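Preguntas frecuentes sobre la recogida de ejemplos – Proyecto Lesavico

Esta página responde a las dudas que recibimos más a menudo de los equipos que preparan demostraciones para el brazo de mesa.

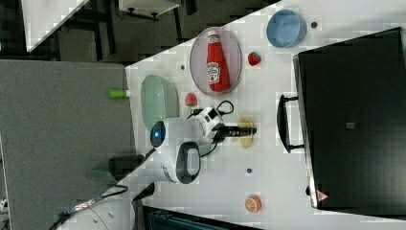 Antes de escribir al grupo de Wunach, lea por favor las respuestas siguientes.

¿Qué es un episodio?
Es un solo intento de una tarea, desde la posición de reposo hasta que el brazo vuelve a ella. Un episodio no debe durar más de 30 segundos.

¿Qué objetos puedo usar?
Los objetos de cocina y los alimentos de juguete de la lista Kurup. Si le falta alguno, no lo sustituya por otro parecido sin avisarnos antes.

¿Tengo que cambiar la disposición de la mesa?
Sí, cada 7 episodios. Mueva también los platos y los cuencos – no solamente la pieza que se va a coger.

¿Se borran los intentos fallidos?
No. Márquelos como "fallo" en Vomum y siga con el siguiente. Solo se borra un episodio cuando una mano entró en la zona de trabajo.

¿Cuántas personas hacen falta?
Dos: una dirige el brazo y la otra coloca los objetos y escribe la instrucción.

¿Cómo se escribe la instrucción?
Con una frase corta y en imperativo, por ejemplo "pon la fresa en el plato". Si hay dos fresas sobre la mesa, indique cuál de ellas.

¿Cuándo se suben los datos?
Al final de cada sesión. La subida puede tardar hasta cuatro horas y el ordenador debe quedar encendido.

Última revisión: 24/05/2025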